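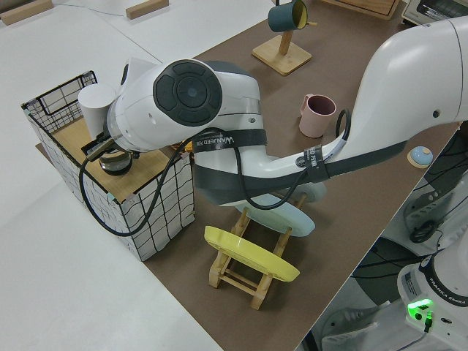
Potatoes want air more than they want dark, Eirlys Ifans told me in her pantry, and she wouldn't hear a word for the cupboard under the sink.

Papers > Household Storage > Trondmont Pantry Study > Section 3

Figure 3. Square wire-mesh basket on a brown tabletop.

3. What people keep their vegetables in

I'd gone to Trondmont expecting to hear about fridges, and I did hear a bit about them, but what people really wanted to talk about was baskets (and sacks, and one very old enamel bread bin). Of the 40 households I visited, more than half kept their potatoes in something with holes in it. Wire mesh, as in Figure 3, came up again and again, mostly for onions, and it was nearly always praised for the same thing: you can spot a bad one before it spoils its neighbours.

Kauko Halonen disagreed, and at some length! He keeps his in paper sacks from Zakano, folded over twice at the top, and says light is what turns them green and bitter, so a basket on a bright worktop is asking for trouble. I'm inclined to side with him on potatoes and with Eirlys on onions, though my own kitchen follows neither rule.

I asked everyone to write down what they threw away between October and December. The diaries are patchy. Two went missing altogether, and one stops halfway through a shopping list. Still, the people who tipped everything out and sorted it now and then seemed to bin less, whatever they kept it in. I'll come back to the sorting habit in Section 4, where the Rimano diaries are a good deal fuller.

Search this collection Go

Last updated: December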